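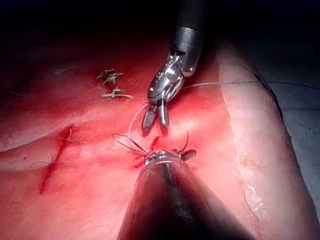
Stosby skills room opens its suturing pads to every trainee

June 25, 2020

Trainee surgeons at Stosby have a new reason to stay late. The hospital's skills room has opened its suturing course to everyone on the surgical rotation, and the first places went within the morning.

The course is built around a soft practice pad, a curved needle and a length of thread. Trainees drive the needle through the pad, draw the thread across, tie, trim and move along for the next one. Until now only those in their final two years could book a session with the instruments. From this week a first-year can sit down and start on the same pad as a senior registrar.

"I love watching people's first row of knots," said Kwaku Agbeko, who runs the course. "The early ones have ends going off in all directions, and then you see someone find their rhythm and the tails start to come out the same length. It's a lovely thing to see — and they always want to do one more."

The room kept a tally during the trial period, which began in December. Trainees tied 1,646 sutures on the pads, and almost 300 of those were done in evening sessions that had been added at short notice. Agbeko said the evenings were so popular that they will now run all year.

Each session lasts 40 minutes. Beginners spend the first one just passing the needle and learning how much thread to leave before tying. After that they work on single interrupted stitches, placed one by one and trimmed short, before going on to a running stitch. Handling the thread takes most people longest to learn. A loop left slack can catch on the jaws, and pulling too hard will pucker the pad.

Every trainee's pad is labelled and kept on the shelves in the Flalavitz corridor, so they can look back at their early work. A few have asked to take theirs home at the end of the course, and they will be allowed to.

There will be a friendly contest at the end of the summer too, with entrants given one fresh pad each and marked on spacing, tension and the neatness of their knots. The Hrynyshyn Cup — a small and rather dented thing that used to be given for the hospital's table tennis — has been polished up for the winner.

Bookings are taken at the skills room desk or on extension 410. Trainees from the Bitholm site can join as well, and the shuttle bus stops by the main entrance. No experience is needed for the first session, and spare thread is provided.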